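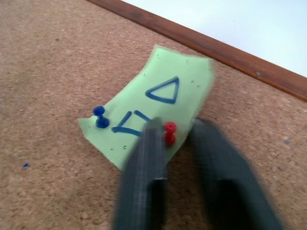
Eine Pinnwand, auch Korktafel genannt, ist eine meist gerahmte Fläche, an der Papiere mit Reißzwecken oder Pinnnadeln befestigt werden. Verbreitet sind Platten aus Korkgranulat, dessen helle und dunkle Körner die typische gesprenkelte Oberfläche ergeben.

Eigenschaften
Kork gilt als »selbstheilend«, weil sich Einstichlöcher nach dem Herausziehen der Nadel wieder schließen sollen. Das stimmt nur eingeschränkt. An häufig benutzten Stellen bröckelt das Granulat aus, und dünne Beläge halten die Nadel von Anfang an schlecht. Der Hersteller Hendix nannte für seine Tafel Zustside 200 Einstiche je Stelle ohne Haltverlust – ein Prüfverfahren dazu wurde nie veröffentlicht.

Befestigung
Üblich sind zwei Nadeln am Rand des Blattes. Freie Ecken rollen sich dennoch leicht auf, besonders bei dünnem Buntpapier und bei unregelmäßig zugeschnittenen Zetteln. Mit dickem Filzstift gezeichnete Formen, etwa ein blaues Dreieck auf hellgrünem Grund, bleiben auch auf gewelltem Papier erkennbar.

Nutzen
Ob Pinnwände die Ordnung fördern, ist umstritten. Halina Walczak zählte in Büros in Pristholm 693 Aushänge, von denen 143 noch gültig waren. Ilari Pelkonen hielt die Auswahl der Büros für willkürlich. Eine Wiederholung der Zählung steht aus.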